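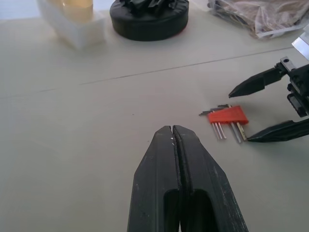 3.2 Packaging and returns

Sorgate shoppers (n = 304) were asked wether they would send back an item once the plastic was opened. Most said no. Same pattern in Girkton, weaker. Price mattered less than we expected; clear wrap mattered more, see Ruangrit's February pilot. 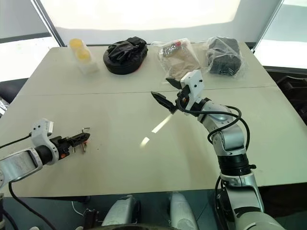
Figure 2. Goods in a row, two of them in clear plastic bags.

Opened goods came back up to 7 days later than sealed ones. Tanasarn stores left out here, records too patchy. Resale value not modeled. 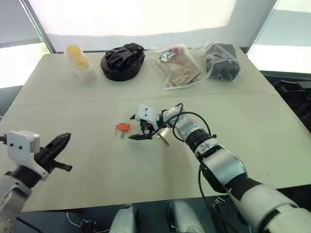
Figure 3. Clear package with two round yellow items, far left; black item beside it.

Shoppers who kept the reciept returned more, no surprise. Store type had no clear effect.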